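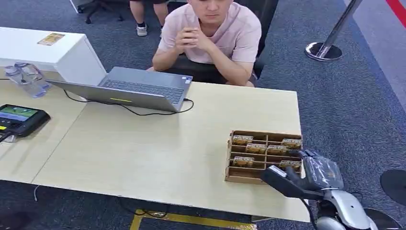 I have been trying to book one train ticket since lunch. One! It's for the slow line out to Clurkimton in April, the one that follows the river, and I've wanted to do it for ages. You'd think a person could pick a seat, pay and get on with the day, but no, the booking site wants me to make an account, then it wants a code from my email, then it logs me out while I'm fetching the code. If you've ever sat hunched over an open laptop with your hands clasped in front of your chin, staring down and waiting for a page to load, you know the exact mood I'm in. I made a sandwich in the middle of it and the little wheel was still spinning when I got back.

Anyway, the trip. The line runs 116 miles and there are 2 trains a day, one stupidly early and one at 2:15 in the afternoon. I'm going for the afternoon one (I know, I know, the morning light is supposed to be gorgeous, but I also know myself). A window seat on the left is what you want, according to everybody who's done it, as the river stays on that side nearly the whole way until you cross at Chuang. There's a stop there long enough to get off and buy a bun from the kiosk, and I've read more about those buns than I've read about the hotel.

The hotel! It's called the Grateda and it has a tiled courtyard and a cat, and that was enough for me. I did look at a place nearer the station, but it was 222 for the night without breakfast and the bathroom was down the hall, so thank you, no. The Grateda is 200 with eggs.

I went back and forth on renting a car through Drivo for the second day, so I could get up to the old mill and the falls. There is a bus, but the timetable is a photo of a piece of paper taped inside a window, and half of it is in glare. I've zoomed in on that thing so many times. I think it says 9:40. It might say 9:10. I'll probably just turn up at nine with a coffee and a book and see what comes along.

Okay, the payment page finally loaded and now it's telling me my zip code is too short. If anyone has booked this line lately and knows whether you can just buy a ticket at the counter, please leave me a comment!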